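Filed under: Rooms | Paint & Finishes | Gallery

Print this page | E-mail this to a friend

White on White: the Tarby flat

I was sent to look at the Tarby flat with a note from Sýkora, the decorators, calling it "a study in light". I have read that sentence on a good many paint tins. The idea is that if you paint everything in near enough the same pale shade, a small home stops feeling small. I wasn't convinced when I went in, and I came out only slightly less doubtful.

The paint is Pritalix, from their chalk range, and the brochure claims up to 24 separate whites. I would like to meet the person who can tell them apart after tea time. Bohumila Krajčí, who chose the colours, says she can, and she was patient with me when I couldn't. 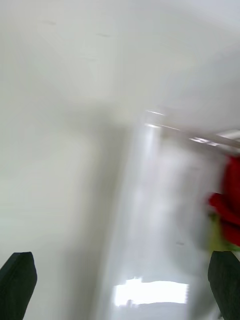 My other grumble with pale rooms is upkeep. Every scuff shows, and a plain surface gives the eye nothing else to do but find it. Krajčí says a damp cloth sees to most marks. Perhaps it does in a flat without children or a bicycle. She also admits that the hall has been touched up twice since October, and the flat was only finished in the summer.

Then there is the cost. Distis quoted 3000 for the painting alone, five coats in places, and that didn't include filling the old cracks. You could do the same with trade white and a long weekend — I have, and visitors were every bit as polite about it.

I will give them the daylight. Pale paint does pass it about, and I can see why someone with a north-facing sitting room might be tempted. I'd still want to live with a test patch for seven days before handing over any money.

Text updated May 16, 2019

Contact us | Copyright Rooms Gallery | Back to top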